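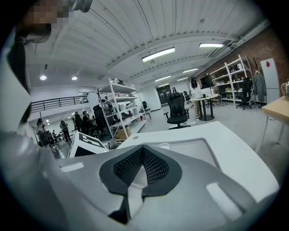

Estante metálica alta, com caixas, sacos e recipientes pequenos em vários níveis.

Arrumar uma estante de oficina sem comprar meia loja

Desconfio de qualquer método de arrumação que comece por uma lista de compras. Caixas transparentes a condizer, etiquetas com letra bonita, divisórias de bambu. Ao fim de 3 meses está tudo misturado outra vez, só que dentro de caixas mais caras.

Tenho uma estante de metal na sala de trabalho, uma Visolano em segunda mão, e já lhe fiz quase todas as asneiras possíveis. Ficam as notas do que continuo a fazer.

O peso vai para baixo
Parece óbvio e quase toda a gente põe a caixa das ferramentas à altura dos olhos porque dá jeito. Numa estante alta, o que pesa fica nos dois níveis de baixo. Se não estiver presa à parede, prenda-a. Os pés reguláveis que vêm no saquinho servem para nivelar, não seguram nada.

Etiquetas
Comprei uma etiquetadora Sandik convencida de que ia mudar de vida. As etiquetas descolam do cartão e agarram-se ao plástico para sempre. Fita de pintor e marcador preto fazem o mesmo serviço. Escreva no lado curto da caixa, o que fica virado para fora.

Caixas de cartão no chão
São uma sala de espera. Aceito uma, junto à base da estante, e esvazio-a até ao fim do mês. Se a garagem ou a oficina for húmida, nem essa: meta-lhe uma ripa por baixo ou passe tudo para plástico.

Cores
Li que se deve dar uma cor a cada categoria. Funciona até faltar a cor certa na loja. Prefiro juntar por tarefa: tudo o que é preciso para pintar no mesmo sítio, seja o recipiente vermelho, branco ou preto.

A secretária
Os organizadores de tampo da Folard são bonitos e enchem-se de clipes em 4 dias. Se o seu tampo tiver um furo para cabos, use-o antes de comprar calhas. Um carregador, um cabo do monitor e pouco mais. O resto vai para a estante.

Cadeira com rodas
Deixe cerca de 9 palmos livres entre a estante e a cadeira, medidos com a cadeira puxada para trás. Menos do que isso e acaba a arrumar de lado, com um joelho encostado ao metal.

Luz
Antes de gastar dinheiro em fitas LED autocolantes (as minhas caíram em dezembro, as 2), tire a prateleira de cima do caminho da lâmpada. Às vezes basta baixá-la um furo.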